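Moved from assembly to teaching the robot cell. How should the work be rated and rotated?

Asked by Randa Sayegh in Workplace Automation
Tags: job rotation, hand grippers, work standards

Our site (Sturkum, small panel assembly) is putting in two Otosero cells in October. Four of us were taken off the line to record handling tasks with hand-held grippers. The cells learn from the recordings. The old rate was 346 panels a shift. The new target is 56 accepted recordings per person per shift, same pay grade. My thumb joint is sore by noon and the supervisor logs a rejected recording as idle time. Is there a normal way to set this up?

2 answers

Answer 1 (accepted), Lăcrămioara Roman

I did the same job at Brarnlow until we had 4000 accepted recordings, then moved to cell setup. What we changed:

Rate. Count attempts and accepted recordings separately. Most of our rejects were tracking dropouts, and the operator can't control those. After the split, the idle time entries stopped.

Rotation. 17 minutes on the gripper, then a different task such as labeling or fixture prep. Swap hands if your gripper allows it. Ours did.

Grade. Ask for the job description in writing before October. Ours said "assembler" for months while we were deciding which recordings were usable. That is inspection work and was regraded later.

Thin flat parts are the slow ones. With a clear acrylic plate flat on the table, the closed tips come up to the near edge and you have very little to aim at except the bright line along it. Overhead lights also leave a glare patch on the surface. Give these parts their own target.

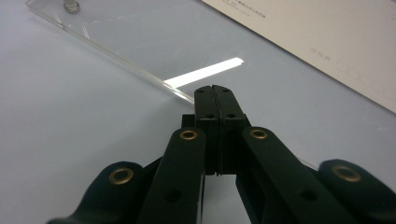 Answer 2, Han

Our rate is lower than yours but I don't know how it was set. Report the thumb now, get it on record. Also check the trigger spring, ours were too stiff and maintenance swapped them.

Comment on answer 2, Randa Sayegh

Spring tension is on the list for maintenance. Reported the thumb this morning at 7:40. Still waiting on the job description.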